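Foltness Guest Basket Guide
Section 3: Filling and setting out the basket

Before you start. Clear the table and wipe it down. Put the gray basket at the left end with the long side facing you. You need the snacks, the mouthwash, and this guide open where you can see it.

Step 1. Lay the snacks out on the table first. Don't pack straight from the carton. Chips bag, small square packet, small bar-type packets — all flat, all face up, with a bit of space between. Check each one for splits and check the date. 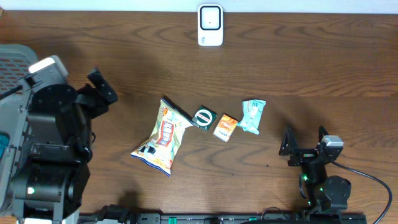

Anything with a torn seal goes back to the Filtstead shelf, not in the bin. Write the item on the return sheet, code 908.

Step 2. Check the mouthwash. Cap tight? Turn the bottle over and squeeze it gently for 3 seconds. If you feel any wet at the neck, swap it. Label has to be on and readable, guests do read it.

Caution: never lay a bottle on top of chips. Bottle goes in first, against the slats, label out. 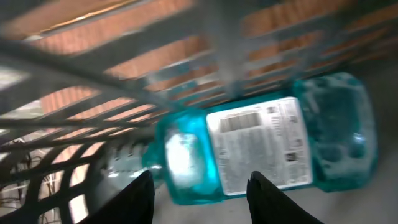

Nandonano wrote in to say their bottles kept sliding once the basket got carried upstairs, and could they fold a hand towel under it. De Graaf replied that they do the same and it works fine, as long as the towel is thin.

So yes, towel is OK. Fold it once. Thick ones push everything up over the rim and you have to start agian.

Step 3. Put the mouthwash and the snacks side by side and look at the set before it goes in. Easier to spot a missing item now than at the door. Short on anything, stop and restock.

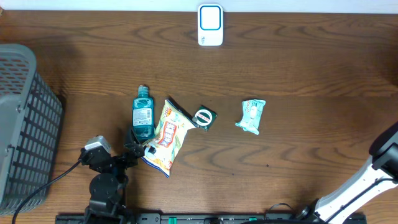

Fig. 3. Mouthwash and chips side by side, basket at left.

Step 4. Load. Bottle first, then the chips standing up along the back, then the small packets in front where they can be seen. Don't press down on the chips bag. If it won't stand, turn it so the sealed end is at the bottom.

Note: small packets can slip down behind the bottle. Tuck them in last and leave the corners showing.
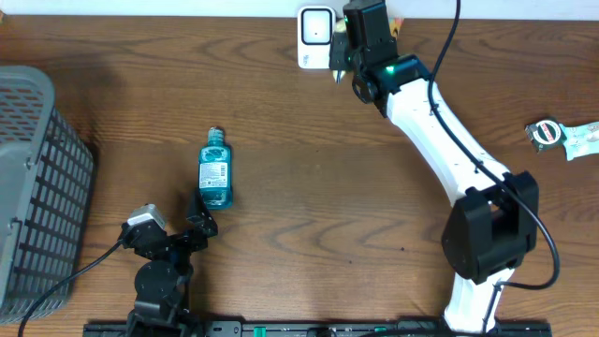 Step 5. Lift by the rim with both hands, never by the slats. Carry it level. Set it down in the room by 20 minutes before check-in, 30 if the guest is on an early arival.

Step 6. Sign the sheet. Baskets that aren't used come back here, snacks out, bottle out, and the basket gets rinsed and left upside down to dry.

Next: Section 4, Restocking during a stay.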